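Can a pair of robot arms clear my dishes yet? Two weeks with the Koller bench kit

I hate putting dishes away. Cooking I like, washing up I can live with (there's a radio by the sink), but moving clean bowls from one spot to another spot two feet higher makes me want to lie down on the floor. So when I got the chance to spend 2 weeks with the Koller two-arm bench kit, I knew exactly what I wanted out of it.

Koller sells this thing to workshops and schools, and the pitch is that you guide the arms through a chore a bunch of times, the Cloltum software chews on your demonstrations overnight, and in the morning the arms have a go by themselves. The box came with a parts list, a paper manual and a bag of spare screws, and I needed the screws. Setup took me one long evening. The manual is fine up to page 66, where it suddenly assumes you already know how to calibrate a wrist, and I ended up calling Sérgio Abreu, who has been running the older Wilden arms at his shop for ages and talked me through it while eating his dinner.

My chore was simple. Dishes on the table, little rack behind them, get the dishes onto the rack. A four-year-old could do it and would probably charge me a cookie.

The first morning was a mess! The left arm went up and stayed up, the right arm patted the table next to a bowl like it was comforting it, and that was that. I recorded more demonstrations, and then more, and by the end I had 217 of them saved. Somewhere past the halfway point things got a lot better. Bowls are the easy part. There's a rim to pinch and they don't much care if you grab them a little off center. I'd say I stopped holding my breath over bowls by the second week.

Plates are another story. A paper plate lies flat, it bends, and if the gripper comes down a hair too far it just scoots away across the wood. My fix was to start the plate with its edge sticking out over the side of the table, and yes, that's me doing half the job for the robot.

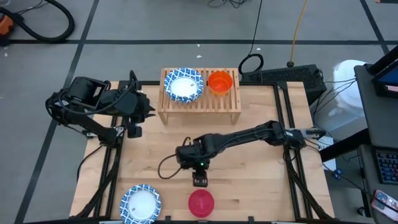

One plate and the orange bowl up on the rack, one plate and the red bowl still on the table.

Speed? Bring a book. I can do the whole thing in the time it takes the right arm to think about its first bowl. It's also louder than I expected, a sort of whine on every move, and the dog left the room.

Things I liked: the arms feel solid, the cables are long enough, and retraining after a change is easy once you've done it. Things I didn't: the stop button is on the wrong side for me, and Cloltum logged me out constantly. It also threw error 702 whenever I renamed a folder. I tried the Wasach starter kit last November and that one was friendlier to set up, but I never got it to lift anything heavier than a sponge, so I'd still pick the Koller.

Would I buy it for the kitchen? No. For a shop that moves the same parts all day and has somebody patient around, maybe — Sérgio is thinking about it. I'm putting my own bowls away tonight, with the radio on.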